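How to Get a Roasting Pan Clean Without Wearing Yourself Out

My mother-in-law gave us her old Trallard roasting pan one May, and I have been learning how to look after it ever since, mostly by doing it wrong first. If you have a pan like that (heavy, a little dented, and forever coming out of the oven with a brown crust in the corners), pull up a chair and I'll tell you what works in our kitchen.

Start while the pan is still warm but safe to touch. Pour off the fat into an old can, and please don't send it down the sink, however tempting that is after a big dinner. Scrape out the loose bits with a wooden spoon. Then cover the bottom with hot water, add a good squirt of dish soap and a spoonful of baking soda, and go sit down with your family for half an hour - longer if the conversation is good.
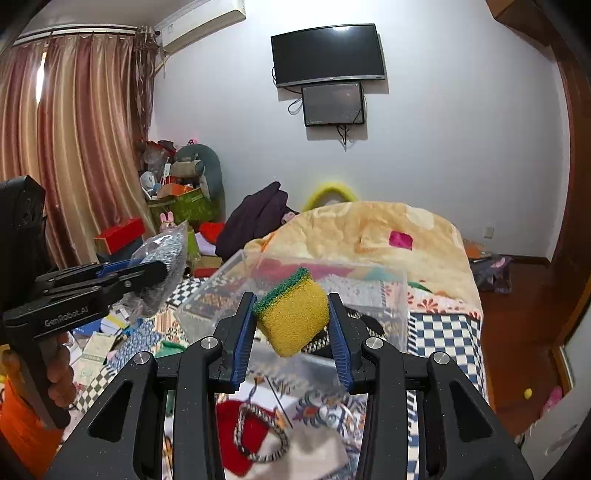 When you come back, tip out the murky water and wipe the whole pan once with something soft. You'd be surprised how much lets go at this stage! Whatever is left gets a paste of baking soda and a few drops of water, thick enough to stay put on the sides. Give it fifteen minutes, then scrub in small circles and rinse often so you can see where you've been.

The corners and the spots under the handles are always the stubborn ones. An old toothbrush does nicely there, and so does a second round of paste. If your pan is nonstick or enameled, keep to the soft side of things and skip the hard scrubbing altogether.

Dry it right away with a towel, and if it's bare steel, put it back in the cooling oven for a few minutes. Ours lives on the bottom shelf with a sheet of newspaper inside, the way Reet Krūmiņa always kept it, and I haven't found a speck of rust yet.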